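Jorken Bath Seat – User Manual
Section 4: Preparing the bath and the first use

Read this section completely before you put the seat in the water. Bath toys such as rubber ducks are not included with the seat.

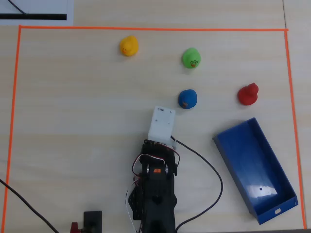 4.1 Before you start

The seat is for a child who can already sit without help. It is not a safety device. An adult must stay within reach of the child during the whole bath, also when the seat is fixed well and the child is calm.

You will need:
– the seat with its four suction feet
– the front bar (packed separately, in the small bag)
– a soft cloth
– a bath thermometer

4.2 Cleaning the bath surface

1. Remove any anti-slip mat. The feet do not hold on a mat or on a textured bath floor.
2. Wash the floor of the bath with mild soap. Bath oil from an earlier bath leaves a thin film, and you can not always see it.
3. Rinse with plain water and leave the surface a little wet.

Note: Baths with a repaired or repainted surface are not suitable. The feet can pull off the paint.

4.3 Fixing the seat

1. Turn the seat over and check that every foot is complete and without cracks.
2. Hold the front bar with the Jorken name facing outwards. Push both ends into the holes until you hear a click on each side.
3. Place the seat in the middle of the bath, with its back towards the taps. In this position the child can not reach them.
4. Press down firmly with both hands, first on the back, then on the front.
5. Pull the seat upwards by the bar. If one foot comes free, go back to step 4.2 and wash the surface again.

CAUTION: Do the pull test before every bath. A seat which was fixed well yesterday may be loose today.

4.4 Filling the bath

1. Run the cold water first, then add the hot.
2. Fill to 7 cm at most, measured beside the seat.
3. Close both taps and mix the water with your hand. Measure the temperature in two places. It should be between 36 and 37 °C.
4. Put the child in the seat only after the taps are closed.

CAUTION: Never add hot water while the child is in the bath.

4.5 Toys in the bath

Use few toys and keep them in front of the child, where the arms can reach without leaning. A toy that floats away to the side makes the child bend over the edge of the seat. Do not tie toys to the bar with string or ribbon.

Squeeze out hollow toys after the bath and dry them in open air. If dark spots come out with the water, throw the toy away.

4.6 After the bath

1. Lift the child out first. Do not lift the seat with the child in it.
2. Empty the bath.
3. Pull the small tab at each foot to let the air in – do not use a knife or a spoon for this.
4. Rinse the seat and hang it up by the bar.

Replacement feet are sold in sets under part number 589. Use only these feet, also if others seem to fit.

Text revised 2018-03-15 by Jocelyn Vachon. Section 5 describes storage and the yearly check.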